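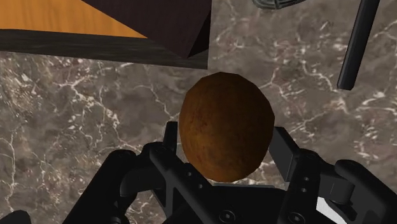

Hunden Countertop Sealer, 33 oz

I started making this stuff because I ruined my own kitchen. We'd put in marble the winter before, and by February there was a ring by the sink from a cut lemon that I still see every morning with my coffee. So I tried every sealer I could get my hands on, got annoyed with most of them, and ended up mixing my own with a lot of help from Mareike Janssen, who knows far more chemistry than I do. Hunden is what came out of it!

What it does

It soaks into the stone and slows down stains from oil, wine, coffee, beets and so on. You get more time to grab a cloth. It won't stop etching - lemon juice and vinegar will still dull polished marble if you leave them there, sealer or no sealer, and I'd be fibbing if I told you anything else. It also won't change the color or make things shiny. If you want shiny, look at the Talpur polish, which goes on after.

How I use it

Wash the counter with plain dish soap, rinse, and let it dry overnight. Wipe on a thin coat with the pad from the box, wait 15 minutes, then buff off whatever is left. Don't let it dry on the surface or you'll get a haze (a bit more sealer on a rag takes it off, but it's a pain). I do two coats on marble and one on granite. Keep food off it for a full day - I just move all the cooking to the table and we eat a lot of sandwiches.

Then try the water test. Put a few drops on the stone and come back after 10 minutes. If there's a dark spot under them, it wants another coat.

What's in the box

One 33 oz bottle
2 applicator pads
1 buffing cloth
A card with the instructions in big print (thank you, Edeltraud Seidel, for nagging me)

Good for

Marble, granite, limestone, travertine, slate. Please don't put it on quartz or laminate, it has nowhere to go and will just sit there being sticky.

Shipping and returns

Everything goes out of our little place in Sodville, usually the next working day. Opened bottles are fine to send back too, as long as they're more than half full. Write to me first so I know it's coming.

Related items

Talpur Stone Polish
Avevano Daily Spray, unscented
Spare applicator pads, pack of 2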